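Dining Room and Tray Service Assistants, Ernari House, Omarthorpe

Ernari House is looking for 2 people to join our breakfast and lunch team. We're a residential home on the east side of Omarthorpe, with a big sunny dining room, a busy kitchen, and a lot of residents who have strong opinions about toast. If you like feeding people and you like a well-set tray, we'd love to hear from you!

About half of our residents come down to the dining room. The others eat in their rooms, some every day and some only when they feel like a slow morning, so tray service is a real part of this job and we take it seriously. You'll set up the trays, check each one against the diet card, carry or cart it to the room, and spend a minute or two getting the person settled before you move on. Later you'll go back around, collect everything, and note down what was left uneaten (the nurses really do read those notes).

What the work includes:

Setting and clearing tables in the dining room
Laying trays for room service, with plate, cup, silverware and napkin
Plating cold items and helping the cook at the pass
Washing, drying and stacking plates and trays
Wiping down carts and keeping the tray shelves in order
Talking with residents, which takes longer than you'd think and is the best part of the day

Shifts run from 6:30 a.m. to 2 p.m., with a paid half-hour lunch from our own kitchen. You would work four shifts one week and five the next. Weekends rotate, and we post the schedule a month ahead so you can plan your life.

You don't need restaurant or care experience. We'll train you in food safety, allergens and texture-modified meals during your first two weeks, and you'll shadow someone on every hallway before you take one alone. You do need to be comfortable on your feet, able to push a loaded cart, and able to read and write clear notes in English. A background check is required, and we pay for it.

We offer a $376 signing bonus, paid with your second check, along with health coverage after 60 days, free parking behind the building and two sets of work shirts. The Skoldale bus stops right at our gate.
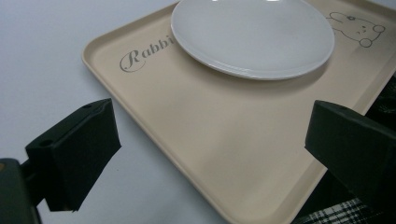

Can I apply if I only want to work on the tray side and not in the dining room?

We ask everyone to do both. Most shifts start with trays and finish in the dining room, and we swap around when somebody has a strong preference, so do tell us yours.

How to apply: stop by the front desk for a form, or leave us a short letter with your phone number and the earliest date you could start. A resume is welcome but a few honest paragraphs are fine too. Please address it to Dagmar Bednárik, Food Service Manager. She'll call you to set up a visit, which includes a tour of the kitchen and a cup of coffee with the morning crew.

Applications are open until September 2, 2025.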